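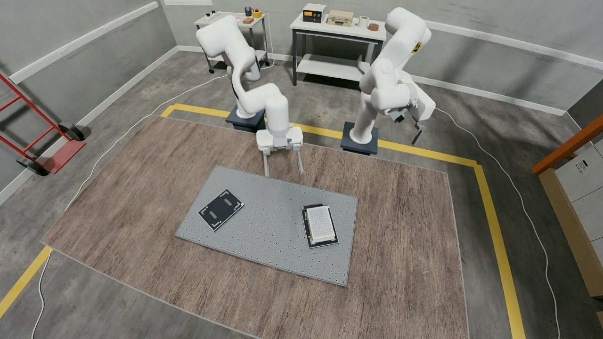
# Earwax type 'linked to how well you sniff out off milk'

People with dry, flaky earwax are better at telling when milk has turned than people with the sticky sort, according to a study that somebody had to sit down and design.

Researchers in Binstead looked inside the ears of adult siblings who had grown up in the same house, then handed each of them a row of covered cups. Some held fresh milk. Others had been left on a windowsill for up to 13 hours.

Siblings with dry wax picked out the older milk more often than brothers and sisters with wet wax. The gap was widest with milk just beginning to go, the stage at which most households have an argument about it.

Whether your earwax is wet or dry is largely down to a single gene, which also has a say in how much your armpits smell. The team suspects that people who give off less scent of their own may find it easier to notice other scents, though it admits this is a guess.
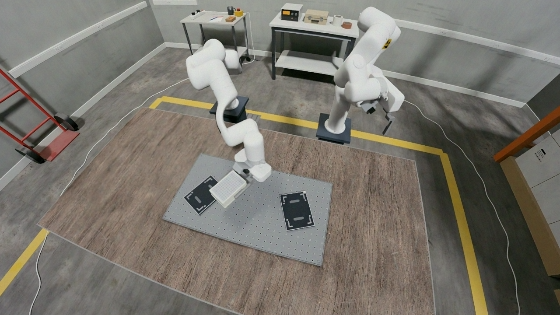

"We're not saying you should check someone's ears before you let them make the tea," said Sun-ja Sun, who led the work. "It's a small difference and there's a lot of overlap. Some of our best sniffers had very wet wax indeed."

Two of the volunteers were left out of the results because they had colds. A further three asked to stop after the second row of cups, and were thanked for their time.

The study has its limits. All the milk was semi-skimmed, and the tests were done before lunch, when hungry people may smell things more keenly. It also leaned on people's own word about whether they smoked - never the firmest of ground.

The researchers now plan to repeat the test in October with fish. Finding people to take part has so far been slower than it was for milk.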